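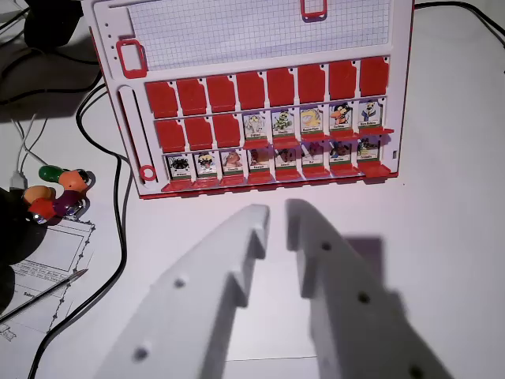

Flip-tile board games are inspected under this sheet before they go back on the lending shelf, and again whenever a part has been replaced. The type covered is the upright face-guessing board with hinged tiles, a gridded panel above them and clips on the panel. Stand the board upright on a clear table and work from the top edge down. On the white and red board the panel has one red clip at the top centre and another at the lower left corner, and both positions are checked at 1.1. The tiles sit in three rows. Leave a mixture of raised and flipped tiles for the first look, as with the middle row, where three are down at the left and five cards stand to the right of them. A hinge that is starting to fail shows up sooner beside one that is sound.

Titham Toy Library — Inspection Sheet, Tabletop Games with Moving Parts
Sheet revised 17th September
Item reference: 593
Result: PASS WITH COMMENTS

SECTION 1 — PANEL AND CLIPS

1.1 Clips present and gripping. PASS
Comment: Both clips move with firm thumb pressure and stay where they are put. Replace any clip that drops when the board is tapped on the table. Do not glue.

1.2 Clips too large for the small parts cylinder. COMMENT
Comment: A clip taken off the panel goes into the cylinder completely. The set is therefore marked 3 years and over, and the label on the storage bag has been changed to match. The old label gave no age.

1.3 Panel surface and edges. PASS
Comment: No splits. Some marking from pencil, removed with a damp cloth. Solvent cleaner must not be used on printed surfaces.

SECTION 2 — FRAME

2.1 Frame stands without support. PASS
Comment: Pushed lightly at the top edge from the front and from the back. Returned to upright both times.

2.2 Slots and punched holes free of burrs. PASS
Comment: Run a cotton bud along the long slot at the side and around each hole. If fibres catch, the edge is to be dressed with fine paper and checked again. No fibres caught.

2.3 Small ring at the side slot. COMMENT
Comment: Treat as a small part, as 1.2. It is not secured by anything other than its fit. Check that it is there on every return and enter it on the contents card, where it had been left off.

2.4 Cracks at corners. PASS
Comment: Flex the frame by hand. One pale stress line on the back, length unchanged from the November inspection. Monitor.

SECTION 3 — TILES AND HINGES

3.1 All tiles present. PASS
Comment: Complete, 24 fitted. Eight to a row.

3.2 Tiles swing freely and stay flipped. PASS
Comment: Each tile was raised and lowered ten times. One tile in the top row was stiff and freed itself after the third movement. No lubricant is permitted on any hinge, including food-safe oil, which collects dust and softens the card.

3.3 Notched corners and pins intact. PASS
Comment: The pin is the usual point of failure. A broken pin leaves a sharp stub and the tile must come out the same day. Spare tiles are in the Damgaard drawer cabinet, second row. The old tin has been emptied.

3.4 Finger trap at the ledge. PASS
Comment: Closing force is very low. A 3 mm probe placed between tile and ledge was not gripped.

SECTION 4 — CHARACTER CARDS

4.1 Cards seated behind the tile face. PASS
Comment: Cards should not lift out when the board is turned over and shaken once. Two lifted slightly on the first shake and were reseated.

4.2 Print and name labels. COMMENT
Comment: The labels at the foot of the cards are small. They can be read at table distance by most adults but not all younger borrowers. This is a matter of use and does not affect the result. A large-print list of names is to be added to the bag.

4.3 Substituted cards. PASS
Comment: Home-printed cards are accepted if the paper weight is 200 gsm or close to it. Thinner card slips down and jams the hinge. Laminated card is too thick for this board.

SECTION 5 — CLEANING AND STORAGE

5.1 Wiped with the Volton neutral cleaner, diluted, and air dried. DONE
Comment: Drying took almost an hour with the tiles open. Do not close them wet.

5.2 Bag, contents card and age label. DONE
Comment: Store flat with all tiles down. Boards stored on end have been coming back with bent ledges.

ACTIONS OUTSTANDING
Add the large-print name list (4.2).
Look at the stress line again at the next inspection (2.4).
Order spare clips from Pesaseck, red, same width as those fitted.

0 comments — 4 shares

Titham Toy Library | Contact the games desk | Copyright, all rights reserved | Back to top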